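Progress Report: Glove Sorting and Reissue, Flullholm Depot
Reporting period ending December 2019
Prepared by Gwenaël Hamel for the Trarkby Fund

1. Status

Work in this period covered intake, inspection and pairing of used sports gloves collected through the Fleury and Stastidix drop-off points. Intake stands at 691 gloves against a project target of 1,000. Of these, 133 pairs have been inspected, matched and bagged for reissue. The remaining gloves are either waiting for inspection or are held as singles.

The intake rate from Fleury was as planned. Stastidix was below plan for most of the period, as the collection bin was moved to a side entrance during floor repairs. It is now back in its original position.

2. Inspection procedure

The procedure was revised once. Under the first version, gloves were checked in the order they came out of the bag, and closures were looked at last. This led to repeat handling, as worn closures are the most frequent cause of rejection. The closure is now checked first, with the glove laid flat on the table, back side up, and the wrist end to the right. The trim at the finger openings is checked second and the palm third. Gloves that fail at the closure go directly to the repair tray.

Fingerless gloves are processed as a separate group. They have more edge length per glove than the full-finger type, and the stretch trim has to be looked at on each finger opening.

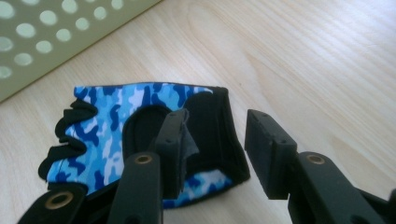
Patterned gloves are easier to pair than plain ones. A blue camouflage print can be picked out of a mixed tray at once, and the shades can then be compared for fading. Plain black gloves have to be matched by size label, and where the label is missing, by measuring across the palm. Measuring is the slowest step in the process and will be reviewed.

3. Repairs and rejects

Closure repairs were completed on 33 gloves. Most needed only lint removed from the hook side. The others had the tab restitched or replaced. Replacement tabs are cut from rejected gloves where the fabric is sound - no new material was bought in this period.

Singles are kept until the end of the project. They are stored by hand and size so that later intake can be checked against them.

4. Open items

The label printer is still on loan from Trarkby and needs to be returned or bought. A decision is requested from the fund.

Shelf space for singles will run out before the target is reached at the current rate. A second rack has been priced and fits within the equipment line.

5. Next period

Inspection of the backlog will be finished first, followed by a second round of pairing among the singles. The first reissue to clubs is planned for February, subject to van availability.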